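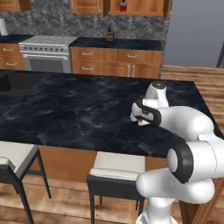 # Kakulton

Last updated: 7 February 2023

Print this page | E-mail this page

Kakulton is a small set of simulated kitchen episodes for a single robot arm with a two-finger gripper. It was made to go with an arm being built in a shared workshop, so that the control code could be tried against something before the real joints were finished. The files are free to use under the terms at the bottom.

The arm in the workshop is called Didum. The simulated arm is a close enough stand-in for reach and joint order, but it is a stock model and the link masses were never matched to ours. Don't use this set to tune torque limits.

## What is in it

- 1381 episodes in total
- 897 in the training split, the rest held out
- 7 task types, all pick, place or push
- Two views per episode: a room view and a gripper view
- Joint angles, gripper opening and a plain-text task line for every step

Episodes are capped at 900 steps. Most end well before that. An episode that reaches the cap is kept and marked `timeout` in the index, so filter on that field if you only want finished ones.

## The kitchen

All episodes use one kitchen. It has an island with a dark marble top and a sink basin set into it, bar stools in front, and a back wall with wooden cabinets, a stainless steel stove and gray herringbone tile. The layout is fixed. Only the small objects and the starting pose of the arm change between episodes.

The marble is reflective and has light veining, and this matters more than we expected. Our first edge detector took the veins for object outlines. The sink is also dark on dark and easy to miss in the room view — if you are planning motion from color alone, mask it by hand. A mask is in `extras/`.

## Views

The room view covers the arm and the kitchen behind it. It is good for checking the pose of the whole arm and not much use for grasping, as the fingers can be very small in it.

The gripper view moves with the hand. The gray body of the gripper fills the bottom of each image, with the two pale finger pads just above it. When there is something between the pads it hides whatever is straight behind it. Dark objects may come out flat black with no shading at all, like the cylinder below, so depth from shading will fail on them. Use the stored depth instead.

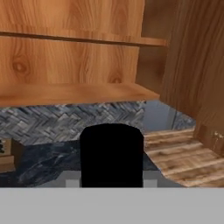 ## Folder layout

```
kakulton/
 index.csv
 train/
 heldout/
 extras/
```

Each episode folder holds `room.mp4`, `hand.mp4`, `depth.npz`, `joints.csv` and `task.txt`. Joint angles are in radians, base joint first. Gripper opening runs from 0 (closed) to 1 (open).

## How it was recorded

The episodes were driven by hand with Ellico, the little two-stick controller we built for Didum, and saved at 20 steps per second. Nothing was smoothed afterward. You will see pauses and small corrections, and in some of the push tasks the operator goes past the target and comes back. We left these in on purpose.

Two older batches from November were recorded with the gripper signal inverted. They have been fixed in this release. If you have a copy where the gripper opens as it reaches the object, delete it and download again.

## Known problems

- Small print on boxes and labels is too blurry to read. Do not train a text reader on it.
- Some objects have no surface detail at all, only a solid color.
- Contact sounds are not recorded.
- The gripper pads can sink slightly into soft objects.
- `task.txt` uses "counter" for both the marble and the light wooden surface. Check the goal position in `index.csv` if you need to tell them apart.

## Using it with a real arm

We have run policies trained on this set on Didum with the speed held low and the bench cleared. Reaching carried over fairly well. Grasping did not, mostly because our printed fingers flex and the simulated ones don't. Stiffer fingers are on the to-do list. Keep a stop switch within reach and do the first runs with the gripper unplugged.

## License and contact

Free for personal, classroom and workshop use. Please keep this file with any copy you pass on. Corrections can be sent through the issues page — include the episode number and the step where the problem starts.

Maintained by Agarwal

14 shares | 3 comments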